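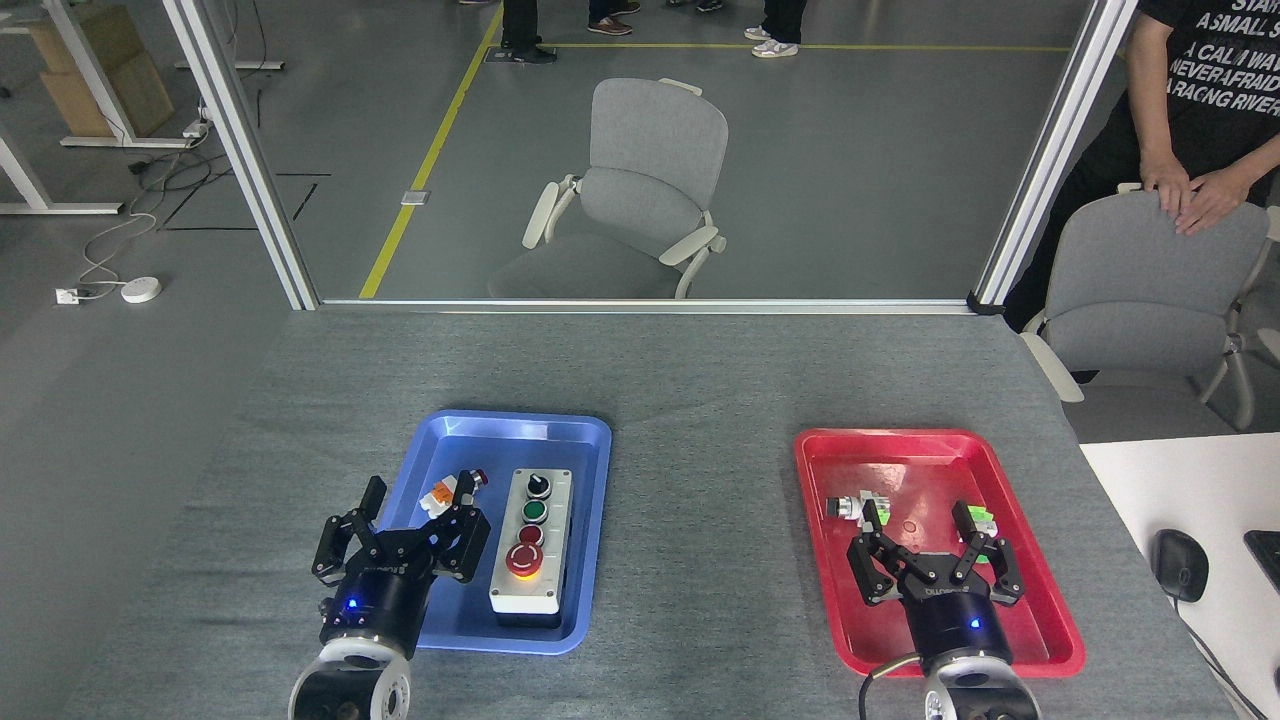 Monday, March 28, 2022

Club session, sorting task for the Carner cup. Spent most of the afternoon on the left arm because it kept closing too early, and I finally found the old offset still sitting in the Potalik config (my fault, I copied the file from last term!). Fixed that and ran 24 picks with the small connectors. Left is fine now, right still drifts a little toward the tray wall - I want to redo its calibration before we touch anything else.

Please keep the control box in the blue tray and the terminal block in the red one, the Flolow script expects them there.

Speed is at 50 percent, leave it. We need 1,000 logged picks by April and the log is way behind. Next time: right arm first, then the orange-tab connector.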